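Refinishing an oiled table top

Print this post | E-mail this post

The finish on our kitchen table had been failing at the end nearest the window since December. Water no longer beaded on it, and mugs left pale rings that took a day to fade. I put the job off for two reasons: the table is the only large flat surface in the house, and I could not remember what I had used on it last time. The notebook says Ferraro hardwax, satin, batch 2511. I had been telling people it was Danish oil.

The difference matters. A penetrating oil can be topped up with more of the same, more or less indefinitely. A hardwax leaves a thin film, and fresh material put over a worn film tends to dry patchy unless the old surface is cut back first. Water is a fair test for wear but a poor one for deciding between the two. I scraped a small patch on the underside with a cabinet scraper and got a waxy curl, which agreed with the notebook.
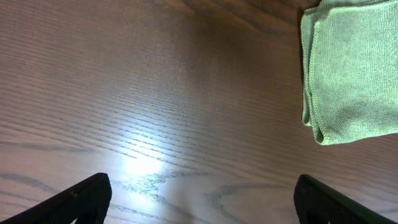
Cutting back

I used 180 grit on a cork block, then 240, always along the grain. The random orbit sander stayed in its box. It is quicker, but on coarse-grained wood it leaves small swirls that show up only after the first coat, when the remedy is to start again. By hand the whole top took most of a morning. The edges were done with a folded sheet and no block.

The old film comes off as a sticky grey powder that clogs the paper. A crepe cleaning block brings the sheet back two or three times before it has to be thrown away. I vacuumed with the soft brush and then wiped down with white spirit. White spirit has the further use of showing roughly what the colour will be under finish, and it shows any remaining film as a dull island. There were two such islands, both near the middle, and both went back to 180.

Do not wipe down with water at this stage unless you intend to raise the grain on purpose and sand again.

Choice of finish

I considered three products. Clindex sell a two-part oil that cures hard overnight, but the pot life is short and I work slowly. Grendum make a water-based lacquer which a neighbour has on her stairs; it is very tough and looks like plastic. I stayed with Ferraro because the tin was already open and because repairs blend in reasonably well.

Morena Zanetti, who taught the evening class where I learned to use a scraper, held that most failures in hardwax come from too much of it. Her rule was to put on half of what seems right and then remove half of that. I have ignored this on every table I have done and regretted it each time, so this time I weighed the tin before and after. The first coat used 95 grams. The previous one, by the notebook, used almost double.

Apply with a white nylon pad, wait fifteen minutes, and buff off with a lint-free cloth. Rags with oil in them can heat up and catch fire if they are left bunched together. Mine go in a bucket of water outdoors and are then dried flat on the fence, one at a time.
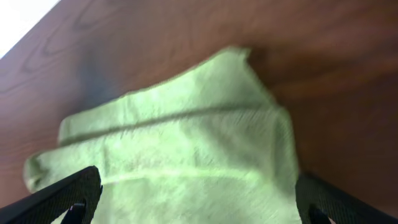

Drying and first use

The tin says eight hours between coats. In an unheated kitchen I would allow a full day. The second coat went on at seven in the evening and was still faintly tacky at breakfast, but had gone off by lunch. Full cure takes a couple of weeks, and until then I keep hot pans and wet glasses off it.

For routine cleaning I use a damp cloth and a drop of washing-up liquid, well diluted. Flirnix spray, which I used for years, contains a solvent that I now think was responsible for most of the wear at the window end - the side that gets wiped most often. I have no proof of this. The other end had the same number of coats and was hardly marked.

There is enough left in the tin for the shelf in the hall, if the lid seals.

Print this post | E-mail this post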